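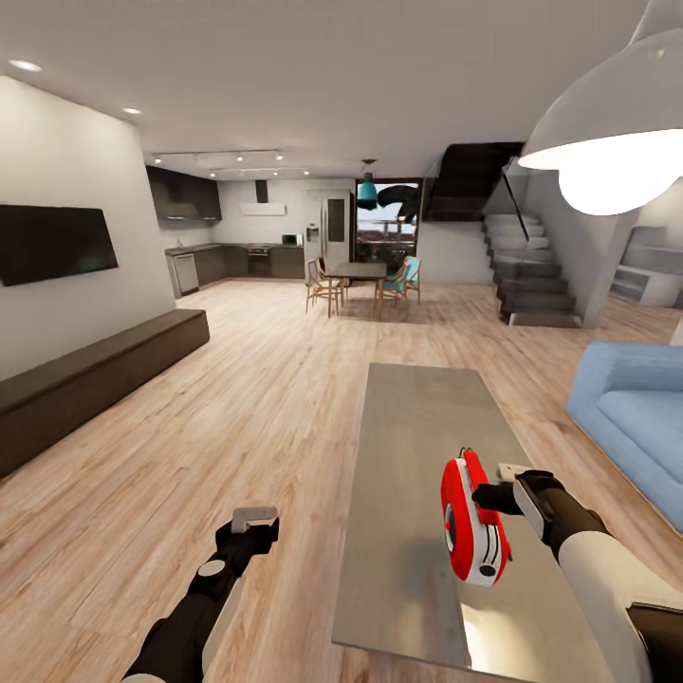
I have spent most of my free evenings since January looking after a robot that doesn't exist, and it has needed more maintenance than my car.

It lives in a simulated house, along with a sofa, a coffee table and a flight of stairs it will never climb. It has two arms and a gripper on each, and its whole job is to pick up household stuff and put it down again without flinging it into the dining area. When Kobina Laryea handed me the project folder (it's called Fomby, don't ask me, it was called that when I got it) he said the scene was "basically done." I want that on the record.

The first thing I fixed was the grip. The right hand would close on an object, lift it very nicely, and then the object would slide out in slow motion like a bar of soap. I did what everyone does and cranked up the gripping force. Now the object vibrated, then left the building. I'm not exaggerating, I found one at a height of 174 meters and still climbing.

The trouble was in the fingertip pads. Somebody had set up the friction on the left pads and copied it to the right arm, except the copy pointed at a material that had since been renamed. So the right pads were using the default, and the default is apparently wet ice. I pointed them at the correct material, put the force back where Kobina had it, and the soap problem went away. Time to fix: 4 minutes. Time to find: two weekends and a bad mood.

Then there was the time step. The physics was running at 20 steps for each control command, fine for moving an arm through the air and hopeless once the fingers touch something small with a curved shell. The solver notices the finger is inside the object, panics, and pushes. I made the steps smaller and gave the contacts a bit more softness, and it calmed down. It also runs slower now. Adwoa Dogbe complained about this, and I told her she was welcome to have the fast version where everything flies.

A few notes for whoever gets the folder next, which I assume will be me again after I've forgotten all this:

Check the collision shapes before you blame the controller. The red and white thing has grooves in the face and a small loop at the top, and the automatic shape generator wrapped the whole lot in one smooth blob. The fingers were stopping short of the surface and gripping nothing. I split it into several pieces and left the loop out entirely. If you need to hang it on a hook someday, sorry.

Zero both arms, including the one you aren't using. I had the left one parked for a month with a wrist offset left over from an old test, and every so often it would drift in and swat the table.

Look at the table height. The visible top and the one the physics believes in were not in the same place. From the camera it looked like the robot was putting things down on a cushion of air, very gracefully.

Turn the reflections off while you're debugging. The tabletop is shiny and I spent an evening chasing a shadow.

Save before you touch the joint limits. I have nothing more to say about that one.

The current test is to pick the object up, hold it over the coffee table, wait, put it down, and do that 500 times overnight. Last night's run got all the way through with three drops, all of them in the same stretch, so there's still something in there. My money is on the wrist, which picks up a little wobble when the forearm is stretched out toward the middle of the room. Senyo Sulemana thinks it's the damping. Senyo always thinks it's the damping, and one of these days he'll be right and we'll all have to hear about it.

Next up is getting the left hand to take the thing from the right hand. I tried it once, just to see. Both grippers held on, neither let go, and the simulation crashed so hard it took my music player with it.

Posted June 6, 2021. Comments are open, but if you're going to suggest increasing the grip force, please read the second paragraph after the one about the sofa.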